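Home | Features | Housing | Health | Travel | Archive | Subscribe

The Long Table at Estwood
By Marion Semple
Wednesday, November 28, 2018

The dining hall at Estwood opens at 5 in the evening, and by a quarter to the hour there is usually a line. Residents of the retirement community have never been required to eat there. Every apartment has a full kitchen, and the monthly fee is the same whether a household takes its meals in the hall or at home. Even so, most of the 191 people who live on the property now come down at least several evenings a week.

That was not the case two years ago. The hall was then served by an outside catering company, the menu repeated every eight days, and attendance had fallen so low that the board of directors considered closing it on weekends. Orhun Aydoğan, the community's director of dining, was hired in April of last year with instructions to reverse the decline or to prepare a plan for using the space in some other way.

Mr. Aydoğan began by removing the small tables. In their place he installed three long ones, each seating more than two dozen, and asked that seats no longer be reserved. The change was not universally welcomed. A petition circulated, and several couples who had eaten at the same window table for years declined to return until the summer.

"People told me they had earned the right to eat with whom they pleased," Mr. Aydoğan said. "I agreed with them. I asked for 11 weeks, and I said that if they still objected, I would carry the old tables back myself."

The old tables remain in storage. Serpil Tatlı, a retired court interpreter who signed the petition, now sits most often at the table nearest the kitchen. She moved to Estwood after her husband's death and spent much of her first winter eating alone upstairs – a habit she says was easy to acquire and difficult to give up. At the long table she met Mi-kyung Lim, a former school principal, and the two have since taken charge of a monthly dinner at which residents' own recipes are prepared by the kitchen staff.

The recipe dinners present certain difficulties of scale. A lamb stew intended for six must be rewritten for well over a hundred, with less salt than its author may consider proper. Uthai Ratanaporn, the head cook, meets each contributor beforehand and prepares a trial portion. Roughly half of the dishes served so far have joined the regular menu, among them Ms. Lim's braised radish and a plum cake that is requested by name.

Costs have risen, chiefly for fresh produce and for evening staff. The board approved a modest increase in the dining budget this fall and will review it again in five months. Mr. Aydoğan has asked that part of any further increase be spent on better lighting and on chairs with arms, which many residents find easier to rise from.

Ms. Tatlı has a request of her own. She would like the doors to open a half hour later in summer, when the garden is still bright at 5 and she is reluctant to come inside. 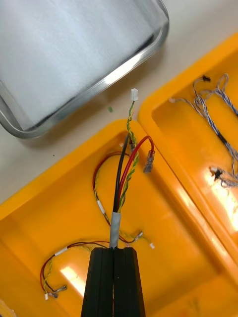
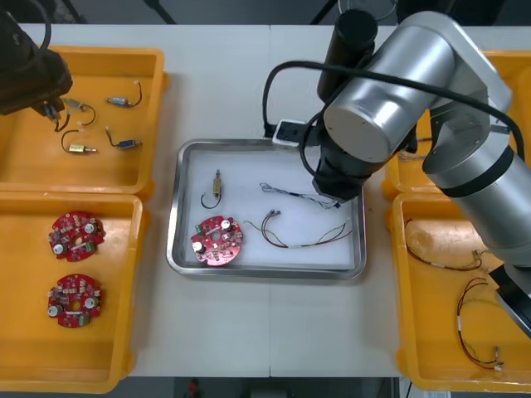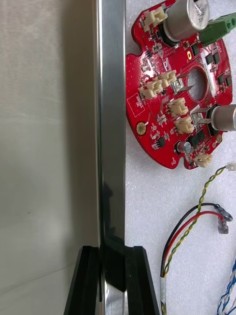
Top: cable with black and red leads. Center: work table with trays of electronic parts. Bottom: stainless steel bar.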